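Nesico Releases Unified Ad Operations Module for Regional Publishers

SKAMSTEAD, 20/12/2025 – Nesico, a supplier of revenue software to news publishers, today announced general availability of Burnar, a module that places direct-sold, programmatic and sponsorship inventory under a single booking record. The module is available to all customers on the current Nesico platform and requires no separate contract.

Regional publishers commonly run one system for print and digital orders, another for ad delivery and a third for billing. Orders are rekeyed at each step, and differences between booked and delivered impressions are settled by hand at month end. Burnar assigns each order one identifier at the proposal stage and carries it through trafficking, delivery reporting and invoicing.
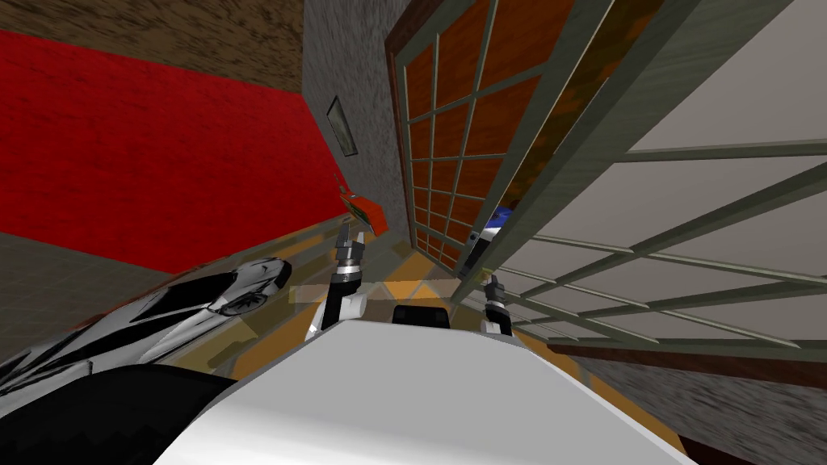 By the Nesico Product Communications Desk

The release follows a pilot at Ritchie, a publisher of 31 local news titles. During the pilot, Ritchie processed 2964 orders through the module. Month-end reconciliation, previously a task of over 50 staff hours, was completed in two working days by the existing billing team. Ritchie has since moved its remaining sponsorship inventory to the same workflow.

Burnar reads delivery data from the ad server hourly and flags any line item pacing below its booked goal. Sales staff see the flag in the order view and can extend the flight, shift impressions to another title or issue a credit. Each change is written to the order history with a user name and time stamp – the same history is exposed to finance at invoicing.

Rate cards can be set by title, section or audience segment. Floor prices for programmatic demand are held in the same table, so a change to a direct rate prompts a review of the matching floor. Existing rate cards can be imported as CSV files.

Support for newsletter placements and self-service booking by small advertisers is scheduled for February. Customers on earlier platform versions will need to upgrade before enabling the module. Migration notes are posted in the customer portal.

About Nesico
Nesico develops order management, billing and reporting software for newspaper and magazine publishers. The company is based in Skamstead.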